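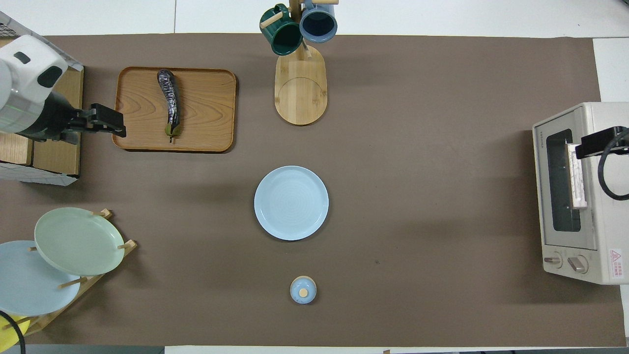
Planning a day out on the Gurmont River

Start at the Kanaan landing, where there's plenty of parking, and pay your launch fee at the hut (cash is easiest, I find). From there it's 20 miles down to Nestine, and a lovely, lazy float it is too, past the old silver diggings and the sheep meadows. Book your shuttle back before you set off! In July the water drops, so keep to the left bank below the bridge and be ready to hop out and drag your boat over the gravel now and then.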